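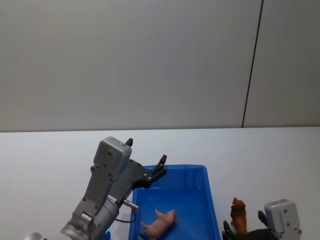

Two-finger gripper with a blue bin.

Place-holding (also turn-saving, spot-keeping) is the social practice of keeping a position in a line, a seat or a share of a common space while away from it. Studied mostly in the sociology of everyday life, sometimes in social psychology, now and then in law. Overlaps with queueing but not the same thing – a queue can run with no place-holding at all, and places get held where there is no queue.

The holder leaves something or someone behind. A coat, a bag, a folded newspaper, a friend. Others are expected to treat the marker as if the person were still there. No contract, usually no written rule. Where a written rule does exist it often says the opposite, and people hold places anyway.

Terms

A marker is the object left. A keeper is a person asked to watch the place, often a stranger standing next in line. Lapse is the point at which others stop honouring the claim. Some writers use "decay" for a claim that gets weaker bit by bit and save "lapse" for the moment it ends. Older texts mix the two freely, so check which one is meant.

A claim is called thin if the marker is cheap or could be rubbish (a paper cup), thick if it looks costly or personal. Thick claims last longer. Spoken claims, where the holder has told the neighbours "back in a minute", generally outlast both.

Background

Early writing on the subject was a side note in work on crowds and ticket lines. Overnight lines for sport and concerts were the favourite cases. Long waits, plenty of people leaving to eat or wash, and a strong sense among those waiting that the rules were thiers and not the venue's. Unofficial lists appeared, with roll calls. Miss a roll call, lose the spot.

Later work moved to duller places. Libraries, laundromats, ferry decks, hospital waiting rooms, beaches. Parking on residential streets after snow gets its own small literature in Canada, with the kitchen chair as the standard marker. Australian writing leans more to picnic grounds and pools.

The Clalton study

Most cited piece of field work. Done in Clalton, a port town with one ferry and a long summer line for it, over a single August. Observers logged 448 held places on the ferry wharf and in the town library. They noted the marker, the length of absence, whether anyone challenged the claim and how.

Main findings, in short. Most claims were never challenged. When they were, the challenge was nearly always put to a neighbour and not to the holder – "is someone sitting here?" – and the neighbour nearly always defended the claim, even with no idea who the holder was. The authors called this borrowed ownership. The neighbour gains nothing by it and still feels bound.

Library claims held longer than wharf claims. Suggested reasons were quiet, dislike of a scene, and more free seats elsewhere. The wharf had a hard deadline. Once the ferry came into view markers were stepped over, politely at first.
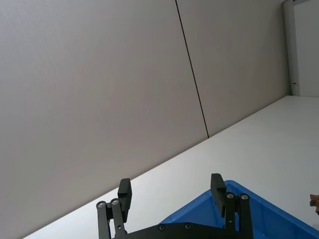

Keepers were a different matter. A person asked directly to mind a place took it quite seriously, and several let their own business slide to do it. Being asked by a stranger worked about as well as being asked by a friend. A request with a time in it worked better than one without. "Two minutes" was forgiven up to 8 or so; "a while" bought very little.

A follow-up in Plellaso used the same log sheets at a public pool, 200 places this time. Weaker results. Towels were so common that no one could tell a claim from a forgotten towel, and pool staff cleared the chairs every afternoon. Borrowed ownership still turned up, mostly among regulars and between families with children.

Explanations

Fairness. People who have put in the time have earned the place, a short absence does not wipe it out. Fits ticket lines well. Fits the pool badly, where the chair may have been claimed at dawn by someone who then went home for breakfast.

Exchange. I mind yours because I may need mine minded. Simple, popular, and hard to square with strangers who will never meet again. Supporters answer that the exchange is with the crowd in general.

Avoidance. Challenging a claim is awkward and most people would sooner stand. On this view the norm is mainly a record of what people can't be bothered to argue over. Explains why claims collapse together: one person moves a towel, no one objects, and the whole row goes.

Ritual. The marker stands for the person and to push it aside is a minor insult. Draws on older writing about personal territory.

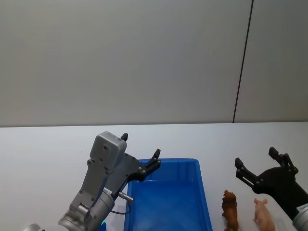
Criticism

The field work is mostly of small, fairly settled towns. Critics say borrowed ownership may just be what neighbours do, and that a large city station would look different. Some city data exists but it is patchy, collected for crowd safety and not for this.

Coding is the other complaint. An observer has to decide that a bag is a claim. A bag may be just a bag. The Clalton team had 2 observers code every case and dropped those they disagreed on, wich probably removed the most interesting ones.

There is also the matter of who gets to hold. Unchallenged claims were more common for older adults and for parents with prams. Teenagers' markers were moved sooner, at least on the wharf. The original report gives this one paragraph. Later writers think it deserved a chapter.

Formal alternatives

Numbered tickets, pagers and phone queues remove the need for a marker. The Ding system, brought in at clinics in Murow, texts patients when their turn is near. Seat-holding in the waiting rooms dropped but did not stop. People kept coats on chairs, this time for the chair itself. Arguments moved too, from who was first to whether a missed text should count as a lapse. Clinic policy says it does. Desk staff mostly let it go.

Signs banning the practice have mixed effects. Time limits written on the sign do better than a flat ban. Staff enforcement works while staff are there.

See also

Queue
Personal space
Informal social control
Civil inattention
Tragedy of the commons

Section on legal cases still needs expanding. Last revised May 2022.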